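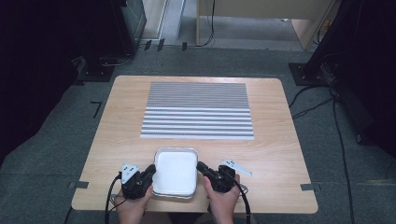

4. Two-Gripper Tasks: Working Rules

Section 4 applies to every station where one operator holds both grippers. Read it before you log your first take. Sections 1 through 3 cover power, cabling and software, and are assumed done.

A word on the rules themselves. The first edition had 25 of them, most copied from the Rezende bench guide, which was written for fixed arms. We dropped every rule that no one could tie to a bad recording. What remains is what we were willing to defend. If you find one that does no work, write to Reinaldo Portela at Tukanside and make the case.

4.1 Before the first take

1. Check the tape marks on the table and on the floor. If a table corner has drifted off its mark, move the table back. Do not move the tape.

2. Check that the dotted plate on each gripper is clean and firmly attached. A plate that wobbles in your fingers will wobble in the data.

3. Let each cable drop from the back of the gripper past the near corner on its own side. Cables that cross in front of you will catch sooner or later.

4. Set out the objects named on the task card and nothing else. Your phone is not on the task card.

5. Open and close each gripper fully, five times. Listen as well as look.

NOTE: The Stornum checklist also asks for a "visual confidence rating" from 1 to 5 at this point. We collected these for a season and could find no link between the rating and the quality of the take. Leave the field blank.

CAUTION: Stop if a linkage feels stiff. Do not oil it at the station. Swap the tool and tag the bad one.

4.2 Gripping thin-rimmed containers

1. Bring both grippers in low, one on each side of the container.

2. Close on the rim with the flat faces of the two pads, so that the edge runs between them. Do not pinch with the corners of the pads.
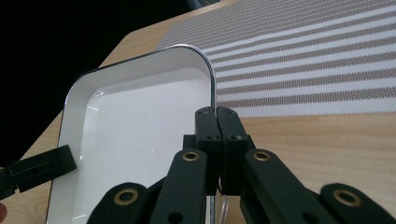 Photo: Tukanside station notes

3. Close the second gripper only when the first has a steady hold. The card may say "grasp with both hands together." Few people can do that cleanly, and we would sooner have an honest pause than a bent rim.

4. Lift straight up, move, and lower until the base is flat on its target. Then open one gripper at a time.

5. If the container slips, put it down, say "reset" out loud, and start the take again. Do not rescue it with a finger. A bare hand on the object spoils the take, however good the rest of it was.

CAUTION: Light metal rims can be sharp once creased. Throw out any container with a split or folded edge.

4.3 Shiny and striped surfaces

You may have been told that glossy or striped items must be kept off the table because they confuse tracking. We have seen this stated as a standard. We have not seen the test behind it. Our own check at Clistgate used 200 takes, with and without a striped mat, and the loss rate did not change enough to argue about. That was one room with one set of lights, so don't treat it as proof either.

Until someone does better work, follow these two rules:

1. Use the surface the task card calls for, and record it in the log.

2. If you see glare on a dotted plate, change the angle of the lamp and repeat the take.

4.4 Breaks

Stop after 25 minutes of holding the tools, even if you feel fine. Tired wrists show up in the recordings before the operator notices them. Put both grippers down on the table, jaws open, with the cables slack.

Section 4 last revised 2 September 2018. Continue to Section 5, Logging and Rejecting Takes.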